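Dandska Automation
2018-09-18

Gripper week at the flow rack. Arko fingers versus Panyasiri fingers, same arm, same totes, and 262 picks before anyone gets an opinion. I've had mine since August.

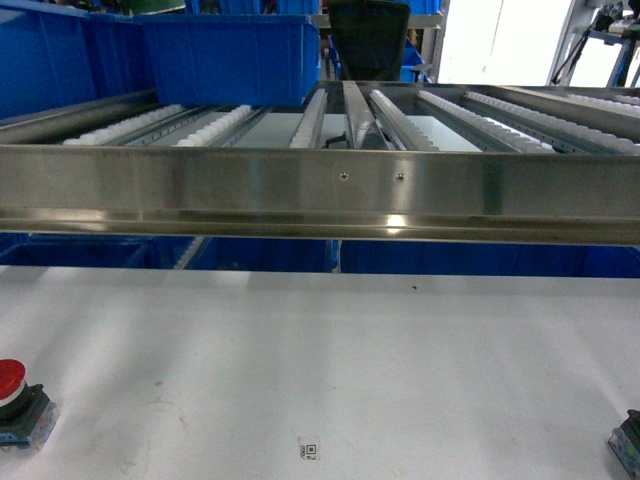 Camera first. The Wuneck head unit sells itself on glare handling, and I've grown fond of that claim. It can now find the white spot on the front beam every single time.

Dropped exposure to 2000. Units undocumented.

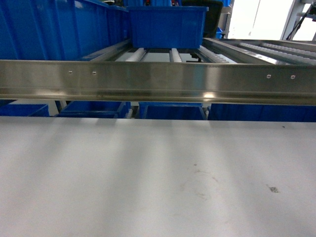

Round 2: wrist view
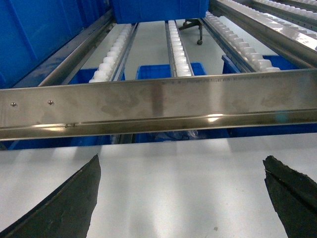 The Arko pair loses points for wear. Brochure says "long-life tips". One of ours is still pointed and the other is ragged and fraying, so I suppose the average is fine.

Reach test, four runs per gripper.
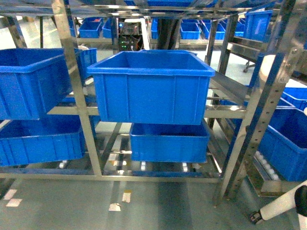

Panyasiri wants a rim to hook. An empty blue crate on the upper tier has a nice thick one, so no excuses.

4 replies · Share

© Dandska Automation · Contact · Back to top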